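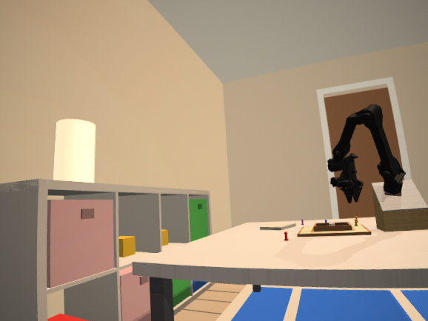

Brakier open house, 31/01/2019

The Brondunton lab gave us 14 chairs and a wall screen. Most of the afternoon was simulation, with one chore on the list: clear the board games off the table and get them into the bins on the shelf.

Impi Lehtinen ran the demo. Her group had logged 2,871 simulated tries, and 1,683 of them ended with everything put away. Small pawns gave the most trouble, she told us. Boards lying flat came next.

I asked when it would work in a real playroom. She wouldn't give a year. They plan to try a real arm in December. Coffee was in the hall afterward, and the bus back to Bomovby left at 2.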